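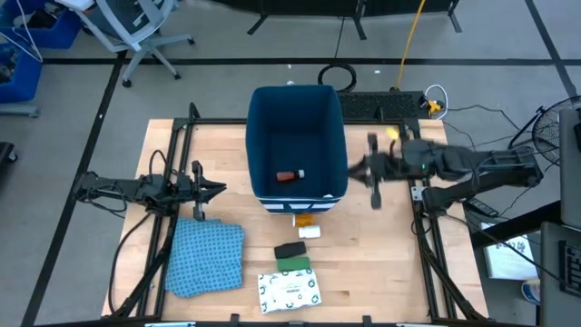 The wax is going on too thick, came the word from Semaan, and the cloth should be warmed before it gets anywhere near the block. They also think our blend is too heavy on the beeswax for winter use and that it will crack at the folds.

16 Nov 2022

Went back over the June swatches with that in mind. The Belel canvas does show white lines at the folds, worse on the heavy coats. The Prerkero twill is better but it was waxed by a different hand and the weights were never written down, so I don't want to compare the two.

Cut new swatches, all Belel, all from the same end of the roll. Washed once with no soap and line dried overnight. Pressed flat this morning.

Blend A is the old one. Blend B has less beeswax and more paraffin. Blend C is B with a little boiled linseed oil. Melted 200 g of each in the double boiler. C smells strong, keep the door open.

6 swatches per blend. Half warmed on the hot plate first, half straight from the bench. Brushed on one thin coat, then hair dryer until the shine went off, then hung.

Notes so far:
A cold — streaky, brush marks stay after the dryer. Same as June.
A warm — much more even. Semaan may be right on this point.
B warm — goes in fast, color darkens less than A. Feels slightly greasy.
B cold — patchy near the edges.
C warm — best hand of the lot but tacky. Leave it till Monday before judging.
C cold — ran out of C. Only did one. Redo.

Water test on A and B: 3 minutes under the drip, then blot the back with tissue. A warm dry on the back. B warm dry except one spot near the selvage, could be my brushing. Both cold sets let water through.

Fold test still to do. Swatches go in the fridge overnight, fold and press with the iron weight, unfold, look for white lines. Up to 41 folds on one piece if it holds that long.

The Usness thread hasn't come. Seam test waits for that — no point sewing with the cotton we have, it wicks.

Scale drifts when the hot plate is on next to it. Moved it to the shelf, re-zero before weighing C.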